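# Kidney-shaped table
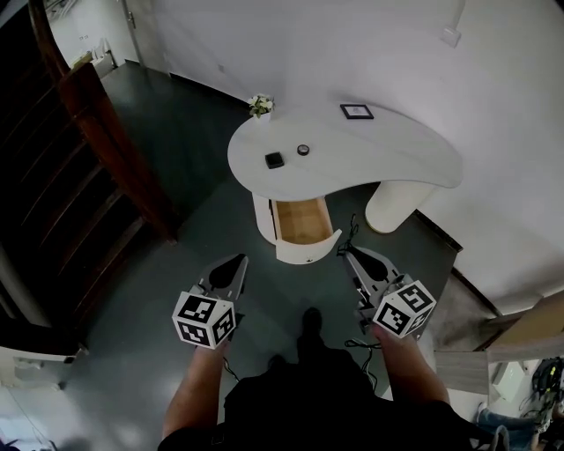

*A white kidney-shaped table.*

A **kidney-shaped table** is a table whose top has one long side that bulges outward and another that curves in, with rounded ends between them. The form is also called a *bean table*, mostly by people who sell them to schools, and a *horseshoe table* by people who have mixed it up with something else. It appears in classrooms, offices, waiting rooms, and a great many living rooms whose owners later changed their minds.

## Shape

There is no agreed geometry. Some makers draw the top from arcs of several circles, and others appear to have traced whatever was handy. The inward curve, known in the trade as the *waist* or *bite*, may be deep enough to hold a seated adult or so shallow that the table reads as an oval with a dent.

A true kidney is usually symmetrical from left to right. Tops with one end larger than the other are sold under the same name, and arguments over whether they deserve it have filled more catalog footnotes than the subject can support.

## History

Furniture with a kidney outline was made in Europe in the eighteenth century, chiefly as small writing and dressing tables. The curve let the sitter get close to the work, and it let the cabinetmaker charge more.

The shape returned in the middle of the twentieth century, when curved outlines spread to coffee tables, swimming pools, and ashtrays. In West Germany the small three-legged version, the *Nierentisch*, became so common that its name now stands for the taste of the entire decade. Later generations threw these tables out, and the generation after that bought them back at a markup.

## Use in schools

In American elementary schools the table is closely tied to small-group reading. The teacher sits in the waist and the children sit along the outer curve, which puts every child within reach of one adult and every pencil within reach of one floor. Five children is a comfortable number. Catalogs often show six, all of them with their elbows tucked in.

The Tillcombe pattern, a school model with adjustable legs, is the one most often copied. Its rival, the Drurkell, has a deeper waist and is preferred by teachers with longer arms -- or, according to the Tillcombe catalog, by nobody in particular.

## Use in offices

Kidney-shaped desks were promoted to offices as a cure for hard corners and hard feelings. The claim that people disagree less across a curved edge is repeated often and tested seldom. The Camenzind desk, a common executive model, places the visitor on the outward curve, so that the host appears to be surrounded by the furniture and the visitor to be standing on a beach.

## Drawbacks

The form does not fit against a wall along either long side. It wastes material when cut from a rectangular sheet, and the offcuts have few known uses. Tablecloths are a particular trouble: a standard cloth hangs unevenly across the waist, and a fitted one costs nearly as much as a cheap table.

Pushing two together produces a gap in the middle -- sometimes sold as a feature.

## See also

- Boomerang table
- Horseshoe table
- Writing desk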